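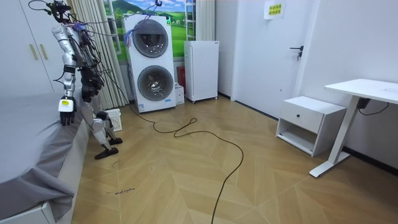 April, afternoon session, bedroom set-up

Comparing the two end effectors on the full body now that both are mounted. Left arm has the Clostik hand, the other arm has the Staltley gripper. Same controller for both (Koech, unchanged from last time). Mwajuma driving, me on notes. Shabani joined after three.

Start pose: left arm down along the bed with the fingers over the grey sheet, other arm low with the gripper near the floor. Bed work goes to the hand, floor work to the gripper. The laundry basket stays by the curtain for all runs so we don't change two things at once.

Hand, sheet pinch. 10 tries at a fold on the top of the mattress, lift 5 cm, hold, let go. Seven held. Two slipped as the lift started, one closed on nothing. The miss was our height being off, so I would not blame the hand for it. When it gets the cloth it gets it well, but the thumb closes late and pushes the fold away first. Slowing the fingers to half speed helped. Mwajuma wants to try closing the thumb first and bringing the others to it.

Gripper, sock off the floor. Also 10 tries. Nine picked up. The tenth snagged on a gap in the herringbone and the arm stopped itself on the force limit, as it should. Reset took longer than I'd like — the Koech box wants both arms homed even if only one has tripped. Must ask Clenley if that can be changed in settings.

Swapped the jobs over for a short go, four tries each. Gripper on the sheet: fine on a raised fold, hopeless on flat cloth. Hand on the sock: two out of four, and the knuckles touched the boards both times it failed. I don't want to run it that low again without something over the fingertips.

Wiring. The bundles at the left shoulder are getting in the way when the arm goes above chest height. Shabani thinks they need another 100 mm of slack and a proper clip. I would sooner reroute them behind the shoulder. Not settled. The long black cable on the floor also wants moving to the wall side before we do anything with the washer doors.

Delay felt the same on both arms, some 2 tenths of a second by eye. Not measured.

For next time:
thumb first on the hand, same 10 tries
rubber tips for the gripper (Shabani has a sheet of 2 mm)
write the start height down somewhere better than the floor
ask Clenley about homing one arm
first go at the washer door, lower one only, gripper side

Left both arms powered down at ten to six, battery on charge.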